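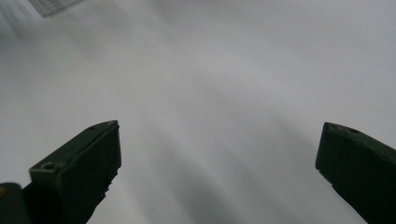 Flenell house meeting, Jul 18, 2019

Present: Melina Pappas, Zulema Aravena, Ngân Cù and me (Rocío Valdebenito, stuck with the notes again). Stanisława Piątek sent apologies and a very long text, which I read out.

We started late because the kettle came first. Last meeting's notes were fine, except I'd spelled Lustura wrong all the way through. Fixed now, sorry!

Kitchen surfaces. Melina wants everything wiped down and cleared by the time the evening group comes in, and we all said yes to that. Zulema asked if we could please stop leaving mugs next to the sink – I may be guilty here. Agreed that whoever cooks last does the white surfaces and the stove, and the cloths go straight in the wash.

Paint. Ngân got a price from Skeden for the hallway and the back room, $357 for the lot. Lustura came in at over $400 so we're going with Skeden. There was a long chat about white versus a slightly warmer white (I honestly can't tell them apart) and Melina won, so it's plain white.

Shelves. Quiroga can deliver 19 of the deep ones before December. Stanisława's text says to measure the alcove again first, and she's probably right. Zulema will do it and bring her own tape.

Money. $133 left in the tin after the cleaning stuff. Ngân has the receipts.

Packing up the old dishes. We've got 31 plates that don't match anything. Keep the blue ones, wrap the rest and put them by the side door for pickup – Melina has boxes in her car.

Next meeting at Zulema's, and she's making the lemon thing!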